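Ticket: Batch rejected at intake, "task incomplete" on most of the toy set
Project: Gadlow home tasks, toy set
Component: Flimari intake checker
Priority: Medium (was High)
Status: Open

Summary: We sent in the April batch for the toy set, 1,000 clips. The checker turned back 775 of them with "task incomplete." I don't believe it. Stills below come from two of the rejected clips.

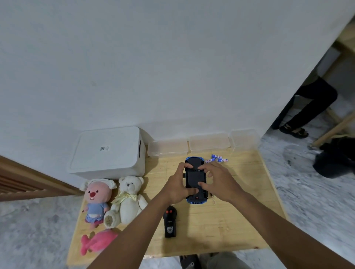
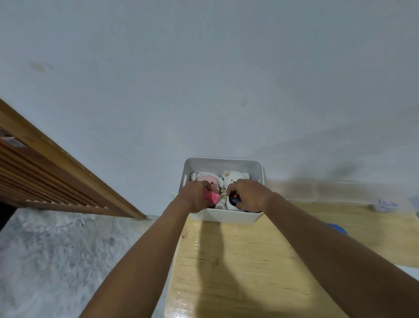
Stills: Nivance capture team

What we expected: a clip gets turned back if the person stops partway, if the hands leave view for too long, or if the written label doesn't match what the hands do. That's what the intake page says.

What we got: the same one-line reason on all 775. No time code, no step number, no score. I can't tell a collector to fix something when the tool won't say what it is.

Log

09:10 – Checked the upload itself first, seeing as support always asks. File sizes match on both ends. All 1,000 play from start to finish on my machine. Not a transfer problem.

09:45 – Support replied with the standard text about lighting and camera angle. Look at the first still. Both hands are in view, the car is upside down in the middle of the table, and you can see the red switch or button on the underside. If that fails on angle, I'd like to see what passes.

10:30 – Pulled 50 rejected clips by random draw and watched them all the way through. In 41 the person finishes the task on the card. In six the label was plainly wrong and we'll own those. The other three I could argue either way. That isn't a checker catching bad work.

11:20 – Support's second suggestion: "too many objects on the table may confuse the step finder." Maybe. The car clip does have a lot around the car: batteries, a screwdriver, the remote, plush toys off to the left, three clear containers at the back. But the task card asks for a table that looks lived in. We were told last round that bare tables were no use for training. I'd want somebody to pick one.

11:35 – Also, the basket clip has much less on the desk and got the same rejection. So clutter on its own doesn't explain it.

13:05 – Tried the obvious thing. Re-sent one rejected clip with nothing changed except the label, from "put toys in basket" to "place toys in basket." Accepted. Changed it back and sent it again. Rejected.

13:20 – Did the same with four more. Three flipped, one didn't. I don't want to make too much of five clips, but if one verb decides whether a task counts as finished, the checker is reading our wording and paying very little attention to the video.

14:00 – Support says the checker was updated and now compares labels to an approved verb list. Asked for the list. Was sent the old one, which has "put" in it.

14:40 – Asked again. Was told the new list is "mostly the same."

15:15 – Went through the older Swanson set for comparison. That's 2,602 clips, same label style, taken in before the update. I re-ran a handful of the basket tasks from it through today's checker and they now come back as incomplete too. These are clips already sitting in the training data as good examples. So either they were never good or today's answer is wrong. I know which one I'd bet on.

15:50 – Support offered to "auto-correct" our labels in bulk and push the batch through. Declined for now. The tool that made this mess shouldn't be the one rewriting 775 labels with no one looking, and I've seen what bulk fixes do to two-hand tasks. The left hand and the right hand end up sharing one step, and whatever learns from it will learn that.

16:30 – Lowered to Medium. Collection can go on, but nothing new gets sent to intake until we have an answer. Collectors have been told to keep working from the current cards and not to change how they handle the toys. There's nothing in what I watched that they should be doing differently, apart from the six labels.

What we need from Flimari

1. The real verb list, with the date it went live.
2. A time code or step number on every rejection. One line of text is no good to us.
3. A plain yes or no on whether objects in the background count against a clip.
4. A re-run of all 775 after the list is fixed, at no charge against our quota.

Workaround: for basket tasks, swapping "put" for "place" gets most clips through. I haven't tried it on the car tasks. Please don't use it on the full batch – it hides the fault, and we'd be back here as soon as the list changes again.

16:55 – Support marked this as "resolved, label issue." Reopened.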